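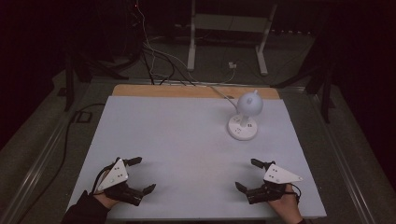 Torunn Sandberg

Stanum has opened Fledance, its library of hand-guided task recordings, to outside research groups. The first release holds 1,244 recordings of small household jobs, all made by people working with a pair of hand-held grippers at an ordinary table.

The recordings cover 77 tasks. Most involve everyday objects such as desk lamps, cups, jar lids and folded cloth. For each one, the operator starts with both grippers open at the near edge of the board, does the job once, and returns to the same position. Finger opening and hand position are logged the whole way through.

Stanum began the work with remote control, with an operator moving two robot arms from a separate station. That method is still used for heavier items. For light objects the company now records by hand – an operator can finish a lamp task in the time it used to take to line up the arms.

"People already know how to turn a lamp around without dragging the cord," said Torunn Sandberg, who leads recording at Stanum. "We want that in the data, including the tries that go wrong."

Failed attempts are kept and labeled. Of the recordings in the first release, 939 are marked as complete and the rest as partial or failed.

Romaniuk, which builds two-armed machines for light assembly, has used an early copy of Fledance since July. Its engineers train on the hand recordings first and then add a small number of remote-control sessions on their own hardware.

A second release is planned with Grikach and will add tasks that need 2 operators at one table. Research groups can request access through the Stanum website. Commercial licenses are handled separately by the company's sales office.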